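4.2 Size and slant of words on small boards

The second part of the study concerns the small dry-erase boards that are passed from hand to hand during group work. Earlier writing on classroom boards has dealt mainly with the large fixed board at the front of the room, where the writer stands and the line of text is long. A small board is held on the lap, laid on a table or propped against a pile of books, and the writer may turn it several times before the word is finished. It was therefore expected that slant would vary more on small boards than on paper, and that the size of letters would depend on how much of the board was already in use.

Boards were collected from ten groups over one school term, beginning in April. In all, 2,960 written words were transcribed by Ruth Flores and Eliécer Paucar, working separately. Where the two readings differed, Diane Turcotte gave a third, and a word on which no two readings agreed was left out of the tables. Spelling was recorded as it stood. Capital letters were kept only where they were plain to all readers. The coding sheet was fixed on 02/05/2023 and was not altered after that point.

Slant was measured against the long edge of the board and not against the table. This choice matters. A board laid at an angle will show a rising line of text to anyone sitting in front of the table, even when the writer has kept faithfully to the edge. In the pilot work at Nevby, slant was judged from the table, and the figures obtained there were too high to be of use. Betancur and Shahbazi both noted the fault when the pilot sheets were read again, and the Nevby boards are not included in what follows.

Three features were coded for each word: its height compared with its neighbours, its place on the board, and the evenness of its letters. Height was entered on a scale of four steps. Place was entered as upper, middle or lower, with a further mark for left or right. Evenness proved the hardest to settle, and the two first readers met twice to agree on a common standard. A word was called uneven if its letters differed plainly in height, whatever the cause.

The most common arrangement was a single large word at the upper left, followed by a smaller one on the same line. Writers seem to begin boldly and then to make allowance for the space remaining -- a habit well known from posters and greeting cards. The board in Figure 2 is of this type. The word "kindness" stands at the left in larger, uneven blue letters, and "matt" follows to the right in a smaller hand. Both lie along the same line as the board itself, so that the slant, taken from the edge, is slight. Boards of this kind were entered under the heading "large first" even where the lower part of the board offered ample room for a second line.

Short strokes that formed no part of a letter were also noted. They were entered as separate marks and were not joined to the nearest word, as a reader who is looking for a word will tend to find one. The thin dark stroke below the larger word in Figure 2 was treated in this way. No attempt was made to decide whether such marks were intended.

Figure 2. Board coded "large first", with one separate mark.

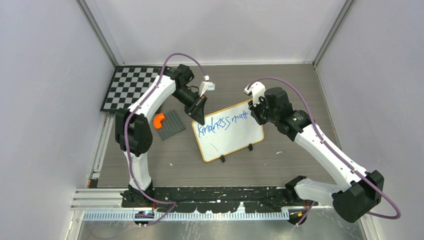 Marks of this kind were left out of the word count but kept in the measure of space used, and the same rule was followed for the boards from Clelov.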